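Enddale, 2022-09-03. Minutes of the Nitevness project meeting, hand demonstrations for the folding task. The August minutes were accepted with one change: "the policy can fold a sweater" now reads "the policy folded a sweater in one trial."

Papers taken as read. Nothing in from Asamoah.

### 1. Demonstrations by hand
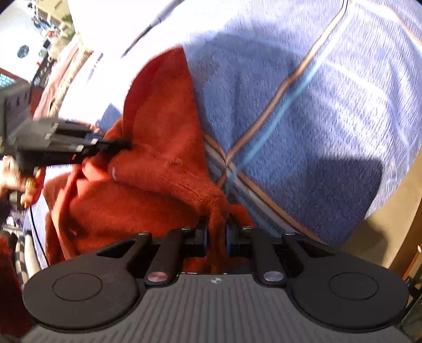
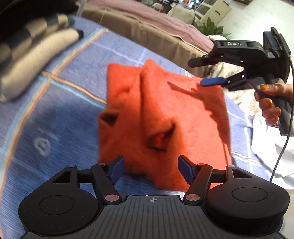
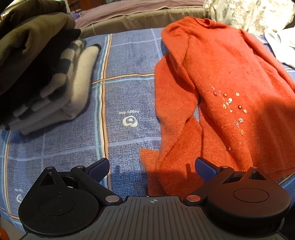 Orange piece, at least one hand-held gripper, blue patterned cloth in all three.

### 2. How many we have, and what they are worth

The log stands at 1743 demonstrations, of which 1367 passed the automatic check. The demonstration lead presented this as good progress. The note taker asked what the check looks for. It looks for complete tracking, both gripper widths recorded and no gap in the video. It does not look at the garment. A demonstration in which the sweater ends up as a ball passes if the file is clean.

There was a long discussion about this, not all of it friendly. The view from the training side was that messy endings get averaged out. The view from everyone else was that we have been told this before, about towels, and we still have the towel results. No agreement was reached on averaging. It was agreed that the 1367 will be called "complete recordings" from now on, and that the word "successful" comes off the slide before Asamoah sees it.

Agreed: 300 of the complete recordings to be watched to the end by two people separately and marked folded, partly folded or not folded. Where the two disagree, the recording counts as not folded.

### 3. Starting positions

The protocol says "garment starts in a random crumpled state." The objection was raised that people do not crumple at random. They drop the thing in front of themselves, see that the neck is buried, and give it a shake before they press record. The demonstration team did not dispute this.

The third picture was used for comparison. The sweater there is loose and somewhat crumpled, but the neckline is at the top and one sleeve is folded across the lower left. A person can read that layout at once. The bunched shapes in the first two are another matter, and it was asked whether the robot has ever been started from anything like them. It has not. All the robot trials so far began from a garment put down more or less flat by whoever was running the arm.

So the demonstrations cover one thing and the trials test an easier one. The training side said this was always going to be phase two. The note taker could find no mention of a phase two in the project plan.

Agreed:

- The next robot trials start from a drop at arm's length, with no shake and no second try.
- The demonstrator steps back after the drop and does not touch the garment until recording has begun.
- Flat starts may still be recorded but go in their own folder.

### 4. Two hands

The case for hand-held grippers over remote control has been that two-handed work comes naturally. The picture with both grippers holding the sweater (the first) is the case everybody has in mind. In the second, one gripper has the lower part of the cloth and the other finger is just above the right side of it. The question put to the meeting was how the policy is meant to learn when the second hand should close, given that our demonstrators all do it at different moments and for reasons they cannot explain afterward.

One demonstrator said she goes by feel, through the handle. The robot has no such feel. There was a silence, and then a suggestion that the camera can see the fabric go tight. Maybe. With a fine fuzzy knit that was felt to be hopeful, and no one had numbers either way.

Agreed: the demonstrators will try a set with a spoken "close" each time the second hand grips, so that we can at least see how far apart people are. Audio is to be used for this study only and kept out of training.

### 5. Remote control on the Mekach rig

Only 114 demonstrations have been recorded by remote control, against the far larger number by hand. Operators find the Mekach slow and tiring. A fold that takes moments with the grippers in hand takes several attempts through the rig, and people stop wanting to do it before lunch.

The proposal on the table was to drop remote control altogether. It was not carried. Whatever is wrong with the Mekach, a demonstration made through it is one the arms can certainly perform, with their own reach and their own joint limits. We cannot say that for the hand recordings. A person leans over the bed, turns a wrist and comes in from the side without thinking. How many of those motions can the arms follow? The figure given last time was "most." Asked where "most" came from, the training side said it was an impression.

Agreed:

1. Replay the hand recordings through the arm model and report how many go outside reach or joint limits. No rounding up.
2. Keep the Mekach rig running, with short sessions only.
3. Do not mix the two kinds of recording in one training run until the first point has been reported.

### 6. Light, and garments other than the orange one

Raised by the demonstration team. Sunlight and shadow fall differently on the fabric through the day, and the gripper throws a shadow of its own, as it does between the fingers in the third picture. Training side thinks this variety helps. It may, if it is spread over all the garments. It was pointed out that the log has no column for time of day, so we could not tell if one garment had only ever been done in full sun.

A second worry was the decoration on the front of the sweater – the beads, sequins and small flowers across the chest. It is possible that the policy is using them to find the front. The cheap test is a plain sweater. This was suggested in August as well and did not happen.

Agreed: plain sweater to be bought this week, and time of day added to the log. Old recordings get theirs from the file stamp.

### 7. The demonstration for Asamoah

They have asked to see the robot fold a garment they bring themselves. The training side would like to steer them toward one of ours. The rest of the meeting was against it. If we can only do our own sweater we should say so in the letter, in the first paragraph, and let them decide whether the trip to Enddale is worth it.

A draft letter was read out. The phrase "learns any household task from a few examples" was struck. So was "human-level." The sentence on remote control stays in but needs the 114 next to it.

### 8. Other business

The folder names on the shared drive still do not match the log. Carried over again.

A request for a third pair of grippers was put off until the watching of the 300 is done. If many come back as not folded, more grippers will only give us more of the same.

Open from this meeting: marking of the 300 (demonstration team), replay through the arm model (training side), plain sweater (whoever is nearest a shop), revised letter (note taker). Next meeting when the replay report is ready, and not before.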